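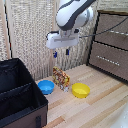 Zedo Home Support
Ticket subject: Lower drawer sticks on two-drawer tabletop cabinet, dark brown
Product line: Ultwood
Status: Closed
Opened: 8 Apr 2019

Customer wrote:
I have the dark brown cabinet with two drawers, the one with the row of light dots across each drawer front. It stands at the back right of a pale wood table. I bought it in November and both drawers ran fine until last month. Now the lower drawer stops partway out and I have to jiggle it to get it any further. The upper drawer opens and closes normally.

I have tried rubbing a candle on the drawer sides, which helped for a day. I have also taken most of the contents out. It is mainly batteries, tape and spare keys, nothing heavy. I would like to know if I need a replacement drawer.

Support replied:
Thank you for the details. Please check the following and tell us what you find.

Take the lower drawer out completely. Pull it to the point where it stops, lift the front slightly and draw it toward you. If it will not lift, take the upper drawer out first and press down on the contents of the lower one through the opening.

With both drawers out, look at the strips the lower drawer slides on. They should be flat against the cabinet sides along their full length. Run a finger along each one and note any gap or raised staple.

Please also set the cabinet on the floor and try the drawer there. If the table is not flat, the body of the cabinet can twist enough to pinch a drawer.

Customer wrote:
The upper drawer had to come out first. The lower one would not lift. There was a rubber band and a bent paper clip at the back, but I put the drawer in again after removing those and it stuck in the same place.

The right strip is flat. The left strip has come away from the side at the back end. I can get a piece of folded card behind it. No raised staples that I can feel.

On the floor it is a little better but it still catches. The tabletop is made of planks, and I put a ruler across where the cabinet stands. There is a dip between two of them. I had not noticed it because nothing else on the table wobbles.

Support replied:
You have found two causes and you can fix both without a new drawer.

For the strip: put wood glue behind the loose end, press it flat and hold it with a small clamp or a wedge cut to the inside width of the cabinet. Wipe off any glue that squeezes out, or the drawer will stick to it. Leave it overnight. Do not use a screw on this model. The side panel is 15 mm thick and the screws that people have at home are usually longer than that.

For the table: slide the cabinet along until all the corners sit level, or put felt pads under the low corner. Add one pad at a time and try the drawer after each.

Please do not use more candle wax for now. Clean off what is there with a dry cloth, especially on the left side of the drawer. Wax picks up dust and can make the catching worse.

Customer wrote:
Glued the strip and left it overnight with a wedge made from a paint stirrer. It is flat now. Cleaned off the wax, and there was a gray line of dust in it on the left side as you said.

Moving the cabinet along was not practical because I need the rest of the table clear for sorting, so I used felt pads. One was not enough. With two under the back left corner the drawer runs all the way out.

One more thing. The upper drawer now closes with a bump at the end. It did not do that before. Should I take one of the pads away?

Support replied:
Leave the pads. The bump is more likely to be the upper drawer sitting too high on its strip after being put back. Take it out, check that both sides are on top of the strips and push it in with a hand on each end of the front. If it still bumps, check the back panel for glue.

Customer wrote:
It was glue. A small blob had dried on the back panel, probably from my sleeve. Scraped it off with an old plastic card and the upper drawer closes flush.

I put everything back in the lower drawer and opened and closed it several times. No sticking. You can close this.

Support note:
No parts sent. Cause recorded as loose left runner strip plus uneven table surface. The ticket can be reopened by replying within 5 days if the strip comes loose again.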